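What Makes a Town Line Up for Dumplings?
2026-06-22
By Yvonne Mottram

For my final project in Food and Community I picked the best topic in the whole class (sorry, everyone else): the opening of a second Grurilberg dumpling counter, over on Holroyd Street in Nandinham. The first one has been going since 1968, and my grandmother still talks about the pork and cabbage ones she ate there as a teenager.

I wanted to find out who shows up when an old favorite opens somewhere new, and whether they come for the food or the memories. I stood outside for the two preview days with a one-page survey and got 213 people to fill it in, which I'm still thrilled about. My classmate Dorian Joly took the evening shift so I could go in and eat.

Almost 100 of the people who answered had never been to the original counter. I expected way fewer! Most of them had heard about it from a coworker or a cousin, and a lot of them work close by and just wanted a new lunch place. The regulars were easy to spot because they ordered without looking up at the menu. Several told me the chili vinegar is a bit milder at the new place. I tried both on the same day and I think they're right, but I'd happily drink either one.

The menu is short: four kinds of dumplings, a cucumber salad, a beef broth, and a sesame bun that sells out early. A plate of 10 is the standard order.
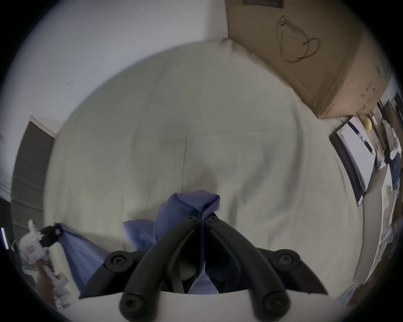 Did the new customers like the food as much as the regulars did?

They liked it a little more, going by the survey scores, and the broth was their clear favorite. Regulars gave their top marks to the pork and cabbage.

If I did this again I'd go back a month after the opening too, when the preview crowd has thinned out. I'd also ask about prices, which I left off the form and then heard about all day long.

Comments

prorkeleo_fan: Great read! The bun is gone by noon, go early.

Marnie T.: Is the broth on the menu at the old counter too?

Dorian Joly: Yes, Marnie, same broth at both. And I want it noted that I got the rainy shift.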